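From: Trevor McKinnon
To: Skavley Owners list
Subject: Re: Ignition timing wanders at idle, fine above 2,000

Mairéad Costello wrote:

> Hello all. I've had the distributor out of my Skavley twice now and I'm
> no closer. With the vacuum line plugged I set it at eight degrees, snug
> the clamp down, and by the time I've put the wrench back in the drawer
> the mark has drifted to five or so. Then it creeps back up. Above 2,000
> rpm it sits still and pulls like a train. Points are new, gap is by the
> book, and the coil is the one that came with the car. My neighbor says
> worn bushings and wants me to buy a whole new unit. Before I spend the
> money, has anybody chased this one down? I'm in no great hurry, the car
> is only out for errands and the October run.
> Mairéad

Hi Mairéad, and hello to everyone else who has been quiet over the summer,

Please don't buy a new distributor yet! I went through almost the same thing with my own car a few years back, and I did buy one, and it's still on the shelf in the box it came in if anybody would like to make me an offer.

Your neighbor could be right about the bushings, and it's easy to find out. Pull the cap and rotor, take hold of the shaft up top, and try to rock it side to side. A tiny bit of movement is normal on these old Hennessy units. If you can feel it click, or if the point gap changes when you push on the shaft, then yes, it wants bushings, and any decent machine shop can press those in. But worn bushings usually give you a mark that jitters, and what you're describing is a slow drift down and back up. To me that sounds like the advance weights.

Under the breaker plate you'll find the two weights, each on its own pivot, and a spring for each. One spring is light and one is heavy, and the light one is what holds everything closed at idle. Mine had stretched just enough that the weights were floating at 800 rpm, so any little change in idle speed moved the timing, which moved the idle speed, which moved the timing, and round and round it went. You can chase that with the clamp bolt until your hair turns gray. Above 2,000 the weights are out far enough that the tired spring hardly matters, so it looks fine.

So before you order anything, turn your idle down as low as the engine will stand and put the light on it again. If the mark settles down when the idle is low and starts wandering when you bring it up a little, I'd bet you lunch it's that light spring.
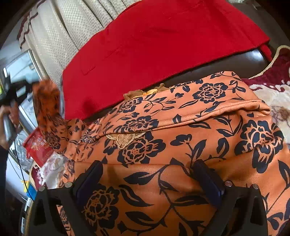
Skavley Owners Newsletter, No. 49, p. 27

The page I've noted there is the old write-up on cleaning the advance, in case you kept your back issues. It's worth digging out. The only part I'd argue with is the grease. It has you pack the pivots, and that's far too much in my opinion. One small dab on each pin and a drop of light oil on the felt under the rotor is plenty. Extra grease gets flung onto the points and then you've got a whole different problem to write to us about.

For springs, Olley still sells the pair, and the last time I ordered it was part number 209. Be sure to ask for the pair and hang both of them, even if the heavy one looks good to you. Mark the old ones with a bit of tape as they come off so you know which post each one lived on, because the posts are not the same and they'll go on either way around without complaint. Ask me how I know.

One more thing to look at while you're in there is the little ground wire on the breaker plate. They go stiff and break inside the insulation, and you can't see it. Wiggle it with a meter on it. I've seen that give an odd idle too, though it's more of a stumble than a drift.

If you still have the wander after the springs, bring the car along to the Brenudbridge meet and we'll put it on my tester over coffee. It's an ugly old thing but it will spin a distributor from idle to redline on the bench, and you can watch the whole curve come in. I'll be there by 9:30 with the doughnuts, and I expect to be there until they throw us out.

Do write back and tell us what you find, even if I'm dead wrong. I'd still like to hear about it, and I suppose I'd owe you that lunch.

All the best,
Trevor

P.S. Check that the vacuum line you're plugging is the one to the distributor and not the choke pull-off. They sit right next to each other on the later cars and they're the same size hose.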